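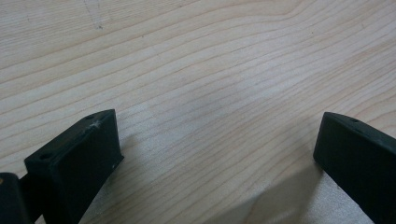
The claim I keep hearing is that you can skip the robot. Record people doing a chore with grippers in their hands, train on that, and the arm will pick it up later. Romain Delaunay says his batch from Grimden got to 78 per cent on new objects. I'd like to know whose objects, and how new.

My own doubt is about the view from the gripper. With the fingers open over bare wood, there is precious little to tell one part of the table from another except grain. 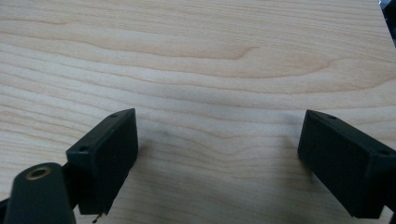
1. The table problem

Train on one board and I suspect the model learns the board. Sylvain Sabatier reckons 34 tables would cure it. He may be right, but he hasn't tried nine.

2. The two-handed problem

A tin of batteries sounds easy until both hands want the same corner. The head view takes in both grippers and the open tin, and I trust it more for that. It still can't tell me how hard anyone is squeezing.

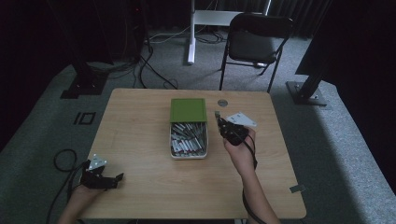 3. What would change my mind

A table the model has never met, a different tin, and the failures printed beside the successes. Romain has promised me figures in January.

Contact | Copyright Dedgate | Back to top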